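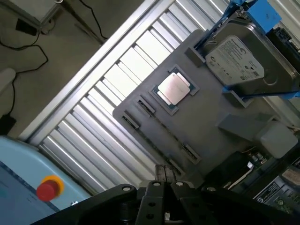 My walk-through at Carmont Hall starts at the piano, always, before I've even taken my coat off. I've been doing these pre-concert checks for the chamber series for 13 seasons and I still use the same list, with my comments scribbled underneath and typed up afterward for Sevim Canpolat, who runs the stage. I'm fussy about small things having a home, and what I want from the tool case is pretty much what you get with a processor sitting in its own square recess in a gray tray: one spot per item, so a gap jumps out at you. The October recital is a solo program (Schubert, Ligeti, then a second half the pianist is keeping to himself!), so the list is shorter than for a quartet night, but the piano section is longer.

PIANO

Casters locked, all three: OK
Comment: The left front one was stiff again. Jozef De Graaf got it to lock with his heel and I'd much prefer he had a better method.

Lid prop seated in cup: OK
Comment: Full stick for both halves. Please don't let anyone move the lid at intermission except Jozef or me.

Pedals, squeaks and travel: NEEDS ATTENTION
Comment: The una corda has a little chirp on the way back up. You can't hear it from row F but you can from row A, and row A writes letters. Neville Pearce is tuning at 4 and I've left him a note on the music desk.

Bench, bolts and height knobs: OK
Comment: Tightened one bolt a quarter turn. The soloist is bringing his own cushion, so leave the bench low.

Humidity in piano storage: OK
Comment: Much happier than last spring. The door had been propped open when I got there, though, so I shut it and put the sign back up.

STAGE

Floor, splinters and raised boards: OK
Comment: The board by the stage-left door has been screwed down and filled. Lovely job, whoever did it.

Cables taped or covered: NEEDS ATTENTION
Comment: The recording mic cable runs straight across the path from the door to the keyboard. It needs to go around the back! I nearly went over it myself, with coffee.

Stage edge marking visible in concert light: OK
Comment: Checked with house lights down. The pianist bows close to the edge, going by his last visit, so I had the tape renewed.

Page-turner chair: NOT APPLICABLE
Comment: He plays from memory, apart from the Ligeti, and for that he has a tablet and a foot pedal. I did ask for a spare stand in the wings in case the tablet sulks.

HOUSE

Aisle lights: NEEDS ATTENTION
Comment: One out on the right aisle, third step from the top. Work order 3552 is in.

Exits clear and unlocked from inside: OK
Comment: Pushed every bar. The one behind the coat rack was fine, but the rack has crept over again and I rolled it back.

Balcony rail: OK
Comment: Solid. I leaned on it harder than any subscriber will.

Lobby piano roped off: NOT DONE
Comment: Sevim Saraç says the rope is at the cleaners. A rope! We'll use a table.

Recheck the three attention items after tuning, before doors. I'll initial them myself.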